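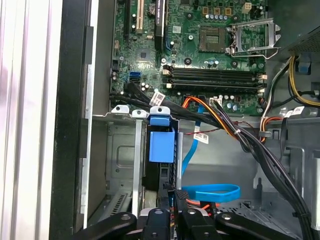 The open tower on the bench in Skanen. The processor socket and the four memory slots are empty, and the blue data cable hangs near the gripper.

Deepika Sundaram holds two handles and does not look at her hands. She looks at the screen. When she closes her fingers, the gripper on the other side of the bench closes too, with a delay so small that after one hour she stops to feel it.

"The first week I was fighting with the arm," she says. "Now I am only fighting with the cable."

The workshop belongs to Tallareck, a small company which wants to teach robots to take old office computers apart. The usual way was to write a program for each movement. But two computers of the same model can come in with their cables lying in different ways, and the program does not know what to do. So the company asks people to do the job through the robot, again and again, while everything is recorded.

One such recording is called a demonstration. Until April the team had 400 of them. On 27 October 2025, the day of my visit, they had 985, and Normand Vachon, who keeps the list, was hoping for a round number before the evening.

The rules are simple. An operator works for around 45 minutes, then rests. Mistakes are not deleted. If the gripper loses a plug and takes it again, this stays in the recording — Vachon thinks that the second try teaches more than a perfect first one.

Not everybody agrees. Elif Naz Aksoy, who trained as a repair technician in Flundville, prefers to guide the arm directly with her hand on its wrist. "By remote I can see the plug, but I cannot feel when it lets go," she says. For the small latches of the memory slots she still asks for the hand method, and usually she gets it.

I was allowed to try. I needed five minutes to touch a cable and five more to hold it. Sundaram told me to breathe out before closing the grip, and then she took the handles back, because the next tower was waiting.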